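Foro de Zundamus – Despensa, ahorro y manías domésticas

¿Cómo evitar que las patatas fritas se pongan blandas una vez abierta la bolsa?

Bimla Rawat
9 de mayo de 2022

Vivo en un piso con vistas al mar, cosa que suena muy bien hasta que uno abre una bolsa de patatas un martes y el miércoles tiene cartón con sal. He probado la pinza de la ropa (se suelta), la goma (se me rompe) y el método de mi marido, que consiste en doblar la bolsa una vez y confiar en la humanidad. También compré un bote hermético marca Gruterico que me costó más que las patatas de todo el año, y dentro se ablandan igual, solo que con más elegancia.

¿Alguien guarda las patatas más de dos días sin que pierdan el crujido? ¿Sirve la nevera? ¿Se pueden recuperar las que ya están blandas? Tengo media bolsa esperando sentencia.

Nuno Morais

La nevera, no. Hay humedad, y encima acaban sabiendo a lo que haya al lado, que en mi casa suele ser media cebolla.

El enemigo es el aire que dejas dentro. Yo aprieto la bolsa desde abajo hacia arriba, con cuidado para no fabricar pan rallado, y luego retuerzo todo lo que sobra hasta que queda un cuello estrecho. Ese cuello se sujeta con una pinza fuerte, de las de oficina. Doblar dos veces también vale, pero con bolsas grandes se abre solo a media noche y te enteras por el ruido.
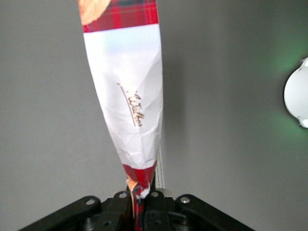
Equipo Despensa · Comunidad Zundamus

Lo del bote te lo explico gratis: si metes las patatas sueltas en un recipiente enorme, cierras también un montón de aire húmedo de tu cocina con vistas. Mete la bolsa entera, ya cerrada, dentro del bote. Y guárdalo lejos del fuego y del fregadero – el armario de encima de la placa es el peor sitio de la casa y es donde las guarda todo el mundo, yo incluido hasta el pasado agosto.

Para las blandas: horno a unos 160 grados, extendidas en una bandeja, 5 minutos. Vigila, que pasan de tristes a quemadas sin avisar. Déjalas enfriar antes de probarlas, porque en caliente siguen flojas y te llevas un disgusto prematuro.

jimura_14

yo las congelo y van bien, en su bolsa bien cerrada y se comen directamente, no se hacen un bloque ni nada. Con las de sabores raros no lo he probado

Pandey

Con todo el respeto a los procedimientos anteriores, la bolsa de 225 gramos abierta en mi casa no ha llegado nunca al día siguiente. Compra la pequeña.

Bimla Rawat

Gracias, Nuno. Sentencia ejecutada en el horno: la mitad revivió y la otra mitad se quedó demasiado tiempo dentro mientras yo contestaba al teléfono. Lo del congelador lo probaré cuando quepa algo. Pandey, a ti no te doy las gracias, pero he tomado nota.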